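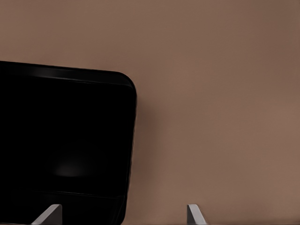

Storing dry goods in bins: sizing, sealing and rotation

Flour, rice, oats, sugar and dried beans keep well in a closed bin if three conditions are met. The contents go in dry, the lid closes against a clean rim, and old stock is used before new stock is added. Most spoiled dry goods in home kitchens can be traced to a failure of one of these.

Choosing a size

Match the bin to the package you buy. A bin that holds one and a half packages is about right. It takes a full bag plus whatever is left of the previous one, and the air space above the contents stays small. Very large bins are hard to lift when full and hard to dry after washing.

Measure the shelf before buying. Include the height needed to raise the lid. A hinged lid may need more clearance than the body of the bin, and this is the most common sizing mistake. Write down the interior width of the cabinet at the front frame, where it is narrowest.

Rounded interior corners are easier to scoop and wipe than square ones. Square corners use shelf space better. For flour and powdered sugar, choose rounded corners. For beans and pasta it makes little difference.

Opaque bins protect whole-grain flours and nuts from light, but the level cannot be checked from outside. Put a strip of masking tape on the lid with the name, the month filled and the month to use it by.

Washing and drying

1. Empty the bin completely. Tap the base to release packed flour.
2. Remove the gasket if it comes off. Use a blunt plastic tool. A knife will nick it.
3. Wash body, lid and gasket in warm water with a small amount of dish soap. Rinse twice.
4. Dry with a lint-free towel, then leave everything open overnight.
5. Wipe the gasket channel with a dry cotton swab. If the swab comes out damp, wait longer.
6. Refit the gasket with the seam on the hinge side.

Do not use abrasive pads on plastic. The scratches hold fat and odor. For onion or curry smells, fill the bin with a paste of baking soda and water spread thin on the walls, leave it overnight and rinse.

Testing the seal

Close the lid on a strip of ordinary printer paper and pull. The paper should drag. Repeat at each corner and in the middle of each side. If it slides out freely in one place, clean the rim there and test again. If there is no change, turn the gasket over. A gasket that has gone flat on both faces has to be replaced.

Naveed Arain wrote in to suggest rubbing the gasket with a trace of food-grade silicone grease. We tried it on an older Clodness lid and the drag was even on all sides afterward. Keep the amount very small, as excess collects dust.

Filling and rotation

Pour the remaining old stock into a bowl, wipe out the bin, add the new stock and put the old stock on top. Pouring new over old leaves a layer at the bottom that can stay there for years. Whole-wheat flour suffers most from this. Keep it in the refrigerator or freezer if it will not be used within three months.

Fill to a finger's width below the rim. Flour on the rim holds the lid open slightly and is the usual entry point for pantry moths.

If moths appear, discard the affected food in a sealed bag, vacuum the shelf and the shelf-pin holes, and wash every bin in the cabinet. Check unopened paper bags too. New flour can be frozen for four days before it goes into the bin. Let it return to room temperature in its closed bag so that moisture does not condense on the flour.

Shelf placement

Keep heavy bins at or below waist height. Leave a gap behind them for air on outside walls. Do not store dry goods over the dishwasher, next to the oven or under the sink. A cabinet that reaches 28 °C in the afternoon is too warm for nuts and brown rice.

Revised in May with a correction from Jörg Böttcher: the gasket seam goes on the hinge side. The earlier version of step 6 had it at the front.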